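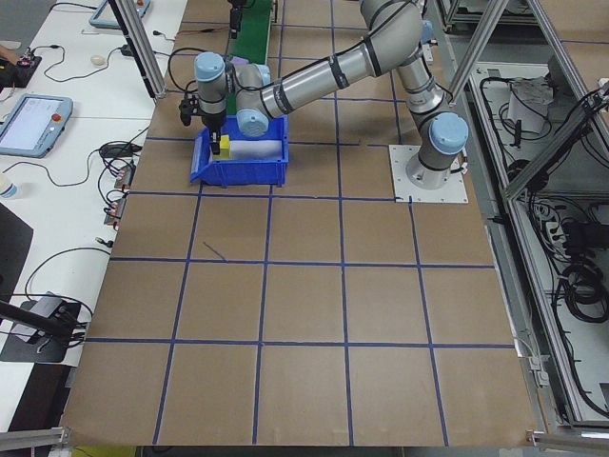 Portada > Barrio > Vida diaria

Tiempo de lectura: 2 min

Sisstead cambia los horarios de recogida de cartón a partir de septiembre

21 de agosto de 2025

Os lo cuento rápido porque llevo toda la mañana contestando mensajes sobre esto. El cartón deja de recogerse los martes y pasa a los viernes por la noche, y el cambio afecta a 17 calles del centro, incluida la mía (ya me veo bajando en zapatillas a las diez con las cajas debajo del brazo). El resto del pueblo sigue igual que hasta ahora.

El servicio lo lleva la empresa Nilta desde enero y, según el aviso que ha dejado en los portales, los contenedores azules de la plaza se quedan donde están. Los que se mueven son los de la calle Edov, que pasan a la esquina del mercado. A mí me viene fatal, la verdad, pero a los puestos de fruta les va a venir de maravilla, que son los que más cajas sacan.

Otra cosa que me habéis preguntado mucho: las cajas hay que dejarlas plegadas y sin cinta. Si son muy grandes — de un frigorífico, por ejemplo — hay que llevarlas al punto limpio, que abre también los sábados por la mañana. Quien deje cartón en la acera fuera de hora se arriesga a una multa de 50 euros. Me parece bastante, aunque después de ver cómo amaneció mi calle el domingo pasado casi lo entiendo.

En la puerta de la tienda Nông han pegado ya una copia del calendario nuevo, con letra grande, y me dejaron llevarme otra para mi escalera. El aviso llega a 231 portales, así que si en el vuestro no hay nada todavía, pedidlo en la oficina municipal. Está en la planta baja, entrando a la derecha, y por las tardes no suele haber cola.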